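About Evby

Evby reads extradition papers for a living. Governments like to announce that they have sent evidence. We ask what is in it, and whether a court could use any of it.

Edvin Sjöberg started the desk at 2 Kerkungate after a ministry told him its file ran to 1214 pages. Three of them dealt with the accused man. We have been wary of page counts ever since.
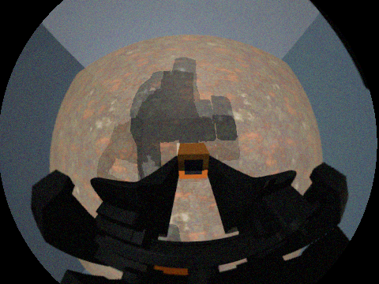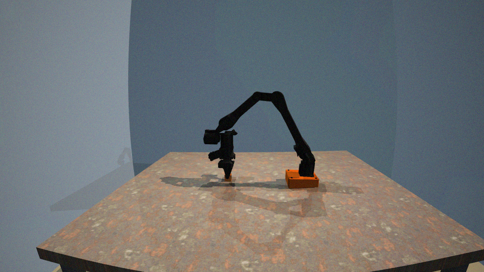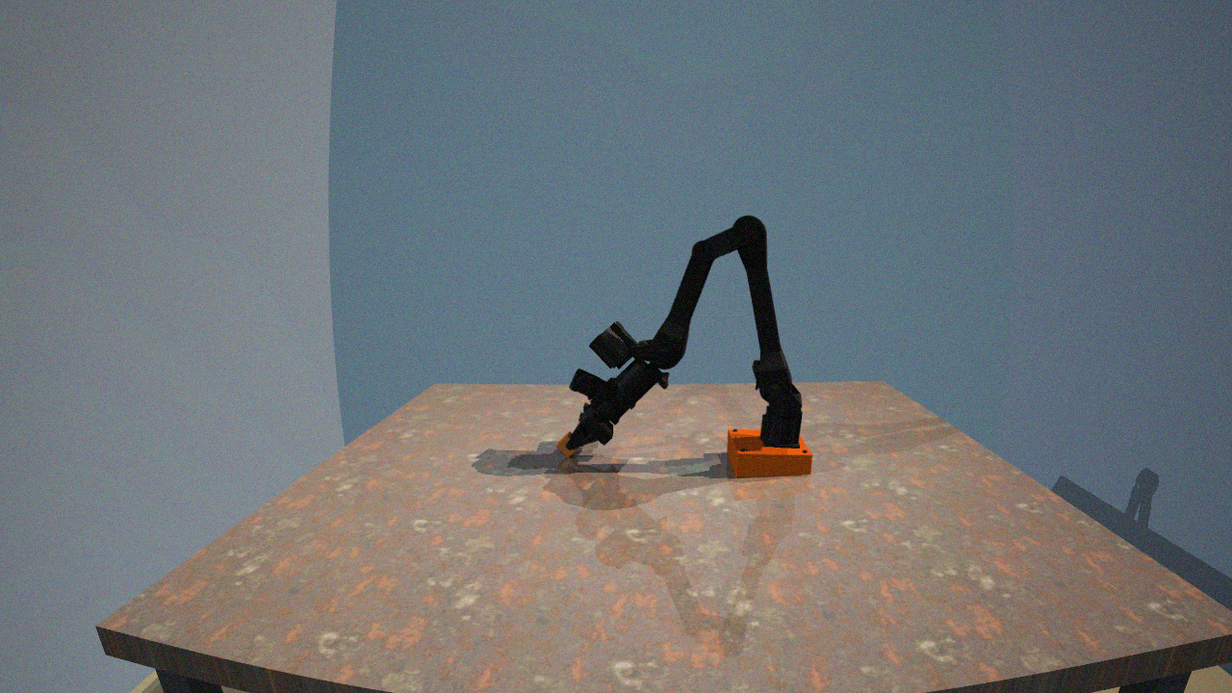

We take no money from governments or their lobbyists. Wima and Haugland pay for our reports and don't see them early. Readers should doubt us too, so our sources are listed under each one.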